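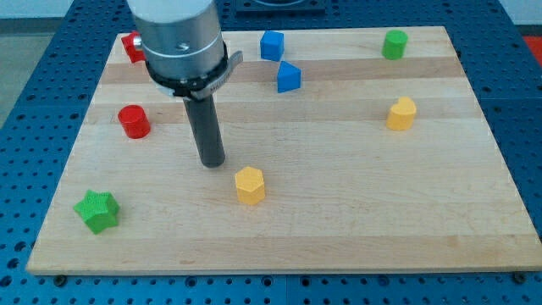

The Registrar's Copy

The notice of closure went up on the glass doors of the Hamdan Building on 23 February 2021. It ran to one side of paper and was signed by Dean Blackburn, whose first name had caused confusion at Grimside for as long as he had worked there. He was the registrar. The actual dean of the faculty was Johannes Naidoo, who had refused to sign.

Delia Quezada read it twice, once on the door and once on her phone, where it had arrived as an attachment with the wrong file name. Teaching was suspended. Residences would close at six the next evening. Students with outstanding fees were reminded that the suspension did not affect the due date.

She worked in the records office, on the second floor, and her pass still opened the side entrance. The office held the paper originals of every decision taken by the academic board. Under Regulation 10, a suspension of teaching required a resolution of the board, a quorum, and a minute. The minute had to be lodged with records before the notice was posted. She checked the tray and it was empty. She checked the register, which was a bound book with numbered lines, and the last entry was 678, an amendment to the library opening hours.

She wrote the time in pencil on a slip and put the slip in her cardigan pocket.

Nahuel Farías came up at eleven. He was president of the student union and had slept in the foyer of the Camby Theatre for most of the week, with the others, over the matter of the resit fee. He had a blanket under one arm and a folder under the other.

"Is it legal?" he said.

"I can't advise you."

"Can you tell me whether there's a minute?"

"You can apply to inspect the register. It's form 6. There's a charge."

"How much?"

"It was abolished in the last revision. The form still says there's a charge."

He filled it in standing up. Under "reason for request" he wrote "to read it". She stamped the form, entered it in the day log, and turned the register round on the counter so that it faced him. He read the last line, then the one before it, then looked at the blank lines below.

"Library hours," he said.

"Yes."

"Can I have a copy of that?"

"Of which part?"

"The bit where there's nothing."

She thought about this. The regulations allowed a certified copy of any page. They did not require the page to be full. She took the register to the copier, pressed it flat with her palm, and made one copy, which she signed and dated on the back. The edge of her hand had come out along the margin in grey. She made a second without the hand and shredded the first.

Blackburn telephoned at twelve. He asked whether anyone had been in.

"One application to inspect," she said.

"Granted?"

"It was in order."

The line was quiet for a while. She could hear a printer at his end.

"The minute is coming over," he said. "There was a delay with the wording. You can enter it as of yesterday."

"I can enter it when it comes."

"Delia, it's a clerical point."

"Yes," she said. "This is the clerical office."

The minute came at twenty to two, carried by Delia Fuentealba from the vice-chancellor's staff. The two of them had been getting each other's post for nine years. Fuentealba put the envelope on the counter and did not let go of it straight away.

"How many were in the room?" Quezada asked.

"It says on the second page."

It did. Four members present, two by telephone. The quorum was seven. Against Naidoo's name somebody had typed "present" and somebody else had crossed it out in blue ink and put initials beside the crossing-out. The initials were his.

"He walked out before the vote," Fuentealba said. "He said they could count his chair."

Quezada opened the register, wrote 679, the title, and the date and hour of receipt. In the column for remarks she wrote "inquorate on its face". It was the first time she had used that column for anything except water damage. She blotted the line, although the pen was a ballpoint and did not need it.

"He'll ask you to take that out," Fuentealba said.

"It's a bound book."

"He'll still ask."

From the window they could see the car park, where a coach from the Fusa line had pulled in early for the residences. The driver had the luggage doors up. Students were standing near it with their bags and none of them had got on. Farías was walking between the groups with a sheet of paper held flat against his folder to keep the wind off it, stopping at each one while they read.

Fuentealba asked if the kettle was working. Quezada said that it was, but that somebody had to hold the switch down, and went to hold it.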